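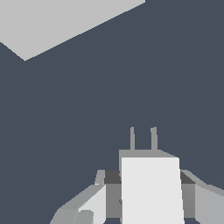
The Zonside self-study courses are book-and-audio language courses for adults working without a teacher. Each course has a coursebook, a grammar companion and a set of recordings. The coursebook pages are plain by design, and vocabulary sections work with a few basic words at a time, such as "light", "dark" and "behind", in any of the languages we publish.

Which languages are available?
Portuguese, Finnish, Hungarian, Swahili and Modern Greek at beginner level. Finnish and Hungarian also have an intermediate course. The Ornulden reader series is sold separately and covers Finnish only.

Do I need the grammar companion?
Not for the first half of the coursebook. From Unit 9 onwards the exercises refer to numbered paragraphs in the companion — for example, "GC 67" means paragraph 67, not page 67.

How long is a course?
Each beginner course has 18 units and 108 recorded tracks. A unit takes most learners three or four evenings. The intermediate courses are shorter but the texts are longer.

How do I get the recordings?
Download them from the Lundgren audio page with the code printed inside the front cover. The code works on up to 3 devices. Second-hand copies may have a used code; in that case write to us with a photo of the title page.
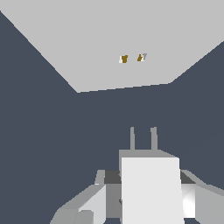
The files are ordinary MP3s and will play on any phone or computer. They are numbered by unit and then by exercise, so 04-07 is Unit 4, Exercise 7. Tracks for the pronunciation appendix begin with P.

Is there an answer key?
Yes, at the back of the coursebook. Free-writing tasks have one model answer each. Other answers may be equally correct.

Which edition do I have?
Look at the last line of the copyright page. Second editions use the revised spelling in the Portuguese course and have a different order of units in the Greek course. First-edition recordings do not match second-edition books.

Can I use the course with a class?
Yes. Copying is limited to single exercise pages. Orders of more than 100 copies are handled by the Gorncombe office, which can also supply the recordings on disc.

I have found a mistake. Where do I send it?
Send the language, edition, page and line to the series editor, Comfort Fiadzo, at the Gorncombe address. Corrections are added to the errata sheet for that course. The current sheets are dated Friday, March 11, 2022.

Do you issue certificates?
No. The beginner courses are not tied to any examination.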